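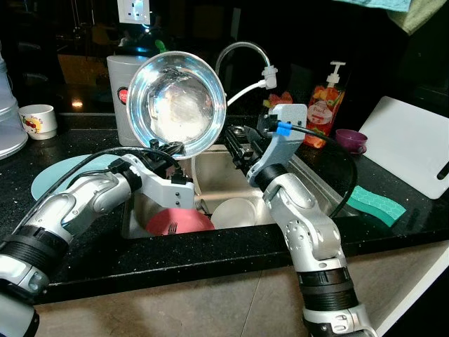
A stainless steel bowl held over a sink by two robotic arms.

Police recover 688 stolen bicycles in Bosar warehouse search

Officers from the Bosar city police have recovered 688 stolen bicycles from a rented warehouse on the edge of town, and they are already getting them back to the people who ride them. It is the biggest recovery of stolen bikes the department has ever made, and what a good day for this city!

The search took place early in the morning at a storage building off Malik Road, next to the old freight yard. Officers had a warrant for one unit. Inside they found bikes stacked on their sides almost to the ceiling, along with boxes of cut locks, loose wheels and a workbench where serial numbers had been ground down. A second unit, rented under the same name, was opened later that morning and held mostly children's bikes and a few cargo models.

Two men were arrested at the building and face charges of receiving stolen property and altering serial numbers. Police have not released their names while the investigation goes on. More arrests are possible, and detectives are working with the sheriff's office in Zitier, where many of the bikes were apparently sold at weekend markets.

The case began with one very determined owner. After her commuter bike went missing from the train station, she spotted it in an online listing two towns over, recognized a dent in the back fender and called the theft desk before contacting the seller. Detectives followed that listing to others with the same tiled floor in the background, and from there to the warehouse. It took 16 weeks of patient work, much of it done by a small team that also handles every car break-in on the east side.

"We had a good idea we would find bikes," a department spokesperson said. "We did not expect to need four trucks to move them."

The bikes are now at the Orby Street exhibition hall, lined up by color and type so that owners can find theirs quickly. On the first afternoon the line went out the door and along the side of the building, and the mood was wonderful – strangers were cheering each time somebody rolled a bike out. One boy rode his straight down the ramp and had to be called back to sign the form.

Owners who think their bike may be in the hall should bring a photo ID and one proof of ownership. A receipt, a serial number, a registration sticker or a clear photo of the bike will do. People who never filed a theft report can still make a claim, and an officer at the front table will take the report on the spot. Bikes with ground-down numbers are being checked one at a time with a chemical process that can sometimes bring the digits back, so those claims may take longer.

The hall is open from 10 a.m. to 6 p.m. through the end of the month, and photos of every bike are being added to the department's website as they are tagged. Anything left unclaimed will be held in city storage until September, then go to the city auction.

Police are also using the moment to push the free registration program, which had fewer than 1,000 bikes on its list before the search. Stickers are available at the hall and at both district stations. Signing up takes a few minutes, and the sticker goes on under the seat tube. Officers at the hall ran out of them on the first day and had to send a car back for more.

Anyone with information about the warehouse or the Zitier market sales can call the Bosar police theft desk or leave a tip through the department's website. Callers do not have to give a name.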